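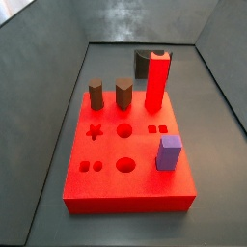
January 19, 2026
By Bhavana Kurup

Progress report: Skosunau school dental program, second half of the grant year

Dear Solange,

You asked for something longer than last time, so I have let myself go on a bit. The short version is that the sealant work is ahead of plan, the denture repair side is behind, and the new evening clinic is fuller than we dared hope when we wrote the application.

Sealants and school visits

We have now seen 1,938 children in the schools on our list, and 259 of them have had sealants placed on their first permanent molars. I am really pleased with this! The first visits were slow. We set up in gyms and libraries and lost the opening hour of every morning to extension cords. Muthu Iyer rebuilt the kit over the summer so that the chair, light, and suction unit come out of the van in the order we need them, and the team can be ready for the first child while the school is still taking attendance.

Consent forms were the other sticking point. In the first half we sent them home in backpacks and a good many stayed there. We now hand them out at parent evenings, with one of us standing at the table to answer questions, and the schools that tried this sent back far more signed forms than the ones that didn't. The most common question is whether a sealant hurts. It doesn't, and once a parent has been shown how the tooth is cleaned, dried, painted, and set with a light, most of them sign on the spot. The second most common question is whether it means the child can stop brushing the back teeth. We have a patient answer to that one as well.

Vasanthi Murthy has been checking the sealants we placed in the spring. Most are holding well. A few had chipped at the edge and she touched those up during the same visit. The chipped ones were mainly on teeth that had not come all the way through the gum when we treated them, where it is hard to keep the surface dry. We have changed our practice: if there is still a flap of gum over the back of the tooth, we paint on fluoride varnish and put the child down for the next round. That will push a few sealants into next year's figures, but they should last longer.

Referrals

Children who need a filling or an extraction are referred to the Krishnan practice, which holds two mornings a month for us. We had 82 referrals in this period, and 60 of those children have finished treatment. The rest are either booked or still being chased by phone. I would like that gap to be smaller. Distance is the main problem, as the practice is on the far side of town and the bus takes two changes. Grażyna Kozłowski has started pairing families from the same school so they can share a ride, and the missed appointments have dropped since she began. She would also like to text reminders in more than one language. The cost is small and I would like to cover it from the travel line, if you are comfortable with that.

Evening clinic

This was the piece I was most nervous about, and it has turned into the piece the whole team wants to talk about. We opened it for adults who can't take time off work — cleanings, exams, and simple fillings. The waiting list filled in the first week and has stayed full. Many of the people who come have not been in a dental chair for years and arrive expecting a lecture. Vasanthi starts every visit by asking what bothers them most and works on that first, even if the X-rays show something else she would rather get to. People come back for the something else. She is very good at this.

The gum disease we are seeing is more advanced than we planned for. Deep cleaning takes longer than a regular cleaning, often two visits with numbing, and we had built the schedule on regular cleanings. We have moved to fewer, longer appointments. The patient count will look flat on paper for the next few months, and I wanted you to hear the reason from me before you see it in the table.

Denture repairs

Here we are behind. The plan was to have Hirnosik, the lab, turn simple repairs around inside a week. Their technician left in the fall and the position stayed empty until recently. Cracked bases and popped teeth were coming back late, and for an older person living on soup that is a long wait. We are now sending the simple repairs to Hirnosik and the relines to a second lab, and the first batch under the new setup came back on time. I won't call it fixed until we have a full quarter behind us.

Records

We have moved off paper charts and onto Tinanico for scheduling and notes. The switch was rough for the first few weeks, mostly with the tooth charts for children who have a mix of baby and permanent teeth, but everyone is through it. Muthu can now pull up which children are due for a recheck at a given school before the van leaves, something that used to take him an evening with a highlighter.

Budget

Supplies are slightly over, nearly all of it sealant material and gloves. Lab fees are under for the reasons above. Staff time is on target. The full table goes to your office separately in the usual format.

Next steps

— Return to the schools we saw first for the one-year recheck, starting in March.
— Add a second evening to the adult clinic, if we can find another hygienist. We have two interviews lined up.
— Bring down the number of open referrals.
— Report back on denture turnaround with proper numbers.

Could we also talk about toothbrushes? We hand one out at every school visit, and the children have begun asking for extras for brothers and sisters at home. I would love to say yes every time. It is not a big line in the budget, and I can send a costing whenever suits you.

Thank you again for the support, and for the visit in the fall. The team still brings it up.

Bhavana

Contact: Skosunau Dental Outreach, program office | © 2026 Skosunau Dental Outreach | Back to top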